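We use cookies to remember your settings. Accept | Manage

Soft starter trips on overcurrent at end of ramp

Posted in Motors and drives

I have a Sternent soft starter feeding a four-pole induction motor on a belt-driven fan. It ramps normally, then shows fault 401 just before bypass closes. Motor nameplate current is set correctly. Supply is three-phase, and the rest of the board is unaffected. The manual lists 401 only as "overcurrent, check load". 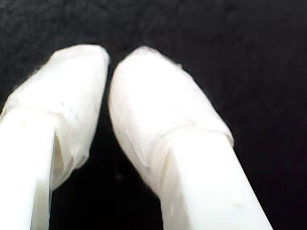 Should I lengthen the ramp time or raise the trip level?

Lengthen the ramp first and leave the trip level alone. A fan draws high current until it is near full speed, and if the ramp ends early the bypass closes on a motor that is still accelerating. Measure the shaft speed at the moment of the trip. On a four-pole motor at 50 Hz it should be a little under 1500 rpm.

Second answer – Orest Zakharchenko

Check the current limit as well. If it is too low, the motor stalls part way up and a longer ramp only adds heat. I had the same code on a Rekis fan set, and the limit was still at the factory value. Log all three phases during the start – a large imbalance points to a thyristor or a loose terminal, and no parameter will cure that.

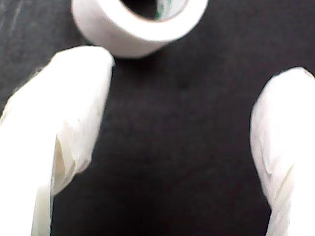

Photo: Chornovol

Isolate and prove dead before touching the terminals. Allow the motor to cool between attempts, as repeated starts will trip the thermal model under a different code.

Third answer

had this, swapped it for a Jelmont unit, fine now

Contact | Terms | Back to top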